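Forum Fliltcombe > Maison et rangement > Linge

Sujet : Plier des petits jeans d'enfant sans que ça finisse en boule

24 réponses — 184 vues

mirabelle_58
bonjour tout le monde. je reprends le tri des vêtements des enfants (on déménage en avril) et je bloque sur les jeans. Les t-shirts ok, les pyjamas ok. Mais un petit jean 3 ans, c'est court, c'est raide, ça se tord à l'entrejambe et une fois dans le tiroir ça se rouvre. J'ai 56 pièces à caser dans une commode Rimora, tiroirs pas très profonds. Vous faites comment ? en deux, en trois, roulé ?

pti_lu
Roulé. toujours roulé. Tu poses une jambe sur l'autre, tu pars du bas, tu remontes vers la ceinture. fini

grenier_bleu
Ah non, roulé dans un tiroir peu profond ça fait des boudins et tu vois plus rien. Plié debout, comme des dossiers. Une jambe rabattue sur l'autre, la pointe des fesses rentrée, puis en trois. Ça tient tout seul si le denim est un peu épais.

mirabelle_58
la pointe des fesses ?? lol

grenier_bleu
Le petit triangle qui dépasse à l'entrejambe quand tu mets les deux jambes ensemble. Tu le rentres vers l'intérieur et tu obtiens un rectangle. Sans ça tout part de travers.

tournevis59
Le vrai problème vient avant. Le jean sort du panier tout vrillé et les gens plient par-dessus. Faut d'abord étaler à plat, tirer chaque jambe par le bas, ensuite seulement on plie. Regardez la jambe ramenée vers l'avant, elle part en triangle, avec des plis qui remontent jusqu'aux fesses. L'autre est restée à peu près droite derrière.

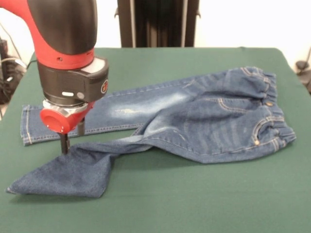

Mes étapes, dans l'ordre

1. secouer un bon coup, en tenant la ceinture
2. poser à plat, bouton vers soi
3. lisser les jambes à la main, du haut vers le bas
4. une jambe sur l'autre, coutures alignées
5. la pointe rentrée, puis en deux ou en trois selon le tiroir

pti_lu
cinq étapes pour un jean de gamin… j'ai pas la journée moi

tournevis59
Ça prend moins de temps que de le refaire trois fois. Chacun voit.

lavandin
Je plussoie pour l'étape 3. Par contre bouton vers soi pas d'accord, moi je mets le bouton dessous, comme ça l'arrière se retrouve à l'extérieur quand je plie et les poches font comme un repère. Question d'habitude surement.

mirabelle_58
ok je note. et la surface vous prenez quoi ? j'essaie sur le lit, ça s'enfonce, je lisse rien du tout

lavandin
Table. Toujours. Sur le lit c'est foutu d'avance

grenier_bleu
Table aussi, ou planche à repasser si t'as pas la place. J'ai un vieux tapis de jeu Dorden que je déroule dessus, ça glisse moins. Le tissu accroche un peu et la jambe du dessous bouge pas quand tu tires celle du dessus.

pti_lu
moi par terre sur le carrelage. si si

tournevis59
Par terre, bonjour le dos. Une petite table carrée suffit largement pour une taille enfant. Vert foncé c'est bien en plus, on voit tout de suite le bord du tissu et les coutures jaune orangé. Le jean en tas sur la moitié droite, une jambe qui va jusqu'au bord, voilà de quoi on part.

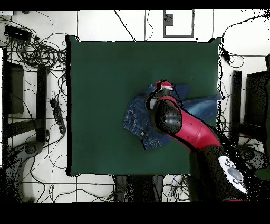

Temps de lecture du sujet : 3 min

lavandin
Ah oui là y a du boulot. Moi je commencerais par le bouton. Tu retrouves le bouton, tu as la ceinture, et de là tu déplies tout.

grenier_bleu
Pareil. Ceinture d'abord, jambes ensuite. Si on attrape le milieu du tas ça fait juste un autre tas.

pti_lu
pas forcément, moi je chope un bas de jambe et je secoue, le reste suit

grenier_bleu
Le reste suit à l'envers, oui — une fois sur deux la jambe se retourne.

pti_lu
bon. une fois sur trois

mirabelle_58
jai testé hier soir sur une dizaine. étalé, lissé, une jambe sur l'autre, la pointe, en trois. Debout dans le tiroir ça tient, sauf les plus souples (ceux avec de l'élasthanne) qui s'écroulent. Ceux-là je les roule du coup, pti_lu sera content

pti_lu
AH

tournevis59
Pour les souples, serre-les entre deux raides. Ou une séparation en carton. Les boîtes Demirtaş basses vont aussi, à condition de mesurer le tiroir avant, moi j'ai pas mesuré et elles sont au garage.

lavandin
Carton de céréales coupé en deux, gratuit

mirabelle_58
vendu pour le carton. Et pour le déménagement, je laisse debout dans les tiroirs ou je remets à plat dans des cartons ?

grenier_bleu
À plat, par taille, et tu écris la taille sur le côté du carton, pas sur le dessus. Quand c'est empilé on voit plus le dessus.

tournevis59
Moi je laisse dans les tiroirs et je filme la commode. Mais faut des bras.

mirabelle_58
3e étage sans ascenseur... cartons alors. merci à tous, je reviens dire quand les 3 ans sont finis, après j'attaque les salopettes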